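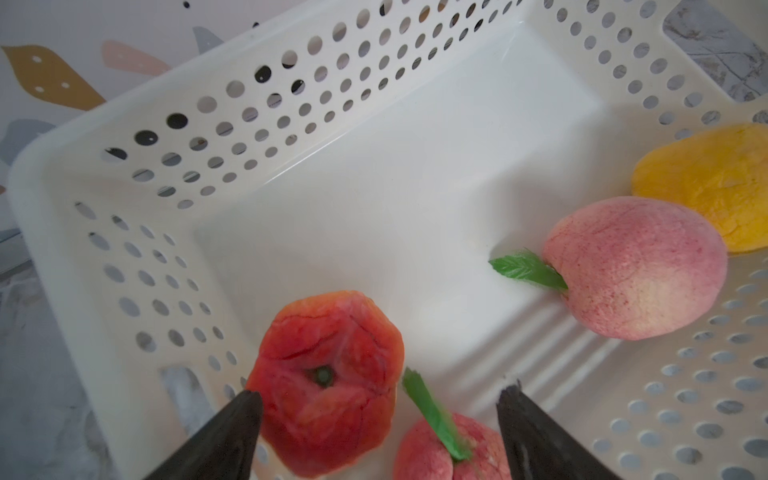

GOSTOTHAM, March

By Beathag Moncrieff

News > Local Government > Staff Transfers FAQ

Why are department heads being moved?
The council adopted a rotation rule last year. Senior officers who have spent more than four years in one post can be reassigned. The current list has 40 names on it.

Who decides?
The chief administrator signs each order. Elected members may comment on a transfer, but they can't block one. Several members want that changed, and a motion is expected before the summer recess.

What is the Gillies letter?
It is a note from the former roads director, Gillies, objecting to a move to the archives office. It runs to 2 pages and was read into the public record. The administrator has not replied in writing.
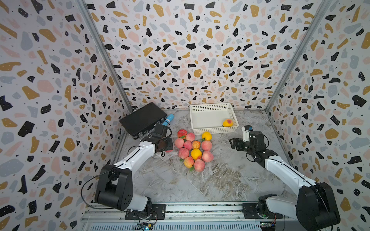 Can an officer appeal?
Yes. Appeals go to the personnel panel within a month of the order. The officer stays in the old post until the panel rules – except where the order is marked urgent.

How many people work for the council?
The payroll listed 2,110 employees at the last count. Of those, 1,889 are in grades the rotation rule does not cover.

Does this affect permits and payments?
Applications already filed keep their place in line. Letters may carry a different signature.

Where can I read the orders?
At the records counter in the main office, open from 9 a.m. Copies are free to residents.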